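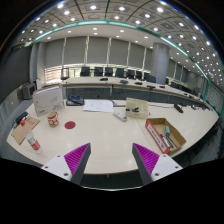
Annick Marchand asked at the end of our last session whether a shared table really needs a system at all, or whether people can just put their own stuff away when they leave. I loved this question, and it's a great way into Unit 2, so let's start there!

Kuvadow Workplace Skills
Unit 2, Session 6: Resetting a Shared Meeting Table
Bring this handout to the Turcotte Room. We have 50 minutes.

Where we left off

In Unit 1 we worked with single-owner desks, where one person knows what everything is for. A meeting table is far more interesting. Paper, tools, drinks, chargers and packaging all end up on the same surface, and each was set down by somebody with a different job in mind. Putting your own stuff away works fine for a jacket or a laptop. It falls apart with the power strip, the spray bottle and the box of hand tools, which belong to the room (or to somebody down the hall, or to the meeting before last).

Sort by what happens next

Most of us want to sort by kind: paper with paper, plastic with plastic. Try sorting by the next thing that will happen to the object instead. My groupings:

Stays on the table: the remote, and the power strip if another meeting follows.
Goes back to a home: tools, cleaning spray, small boxes of parts.
Needs its owner: loose printed sheets, envelopes, anything with handwriting.
Leaves the room: drinks, used cups, empty packaging.

You will argue over some of these, and please do. The Cestilley group spent most of a session on whether a printed sheet with no name on it counts as trash. (I say it waits in the owner tray until the next morning.)

Drinks first

Always begin with liquids. A bottle without its cap can ruin every sheet of paper within reach, and then your sorting doesn't matter much. Check the cap, lift from low on the body if the plastic is thin, and move cups one at a time. Look into a paper cup before you stack it or tip it into anything. 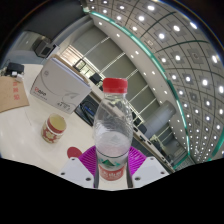
Fig. 2. Capped bottle and patterned paper cup, with a white box behind.

Give things a parking spot

Now my favorite part of the unit! A coaster is a tiny piece of furniture. It tells everybody where the drink goes, and it keeps the space next to it free for paper. The same trick works with a shallow tray for remotes or an open box for tools. At Kondeo we marked these spots with colored rounds, and people began using them before we had explained a thing.

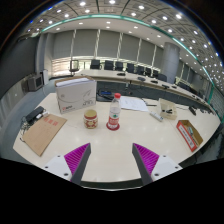

Fig. 3. Bottle on a red coaster, loose papers behind it to the right.

For next time

Pick a shared table you use and sketch it from above. Mark each object with one of the groupings from this handout, then draw in the parking spots you would add. The sketch is worth 100 points, and neatness of drawing earns none of them. Mine are terrible. Bring a pencil, as we'll be redrawing in pairs.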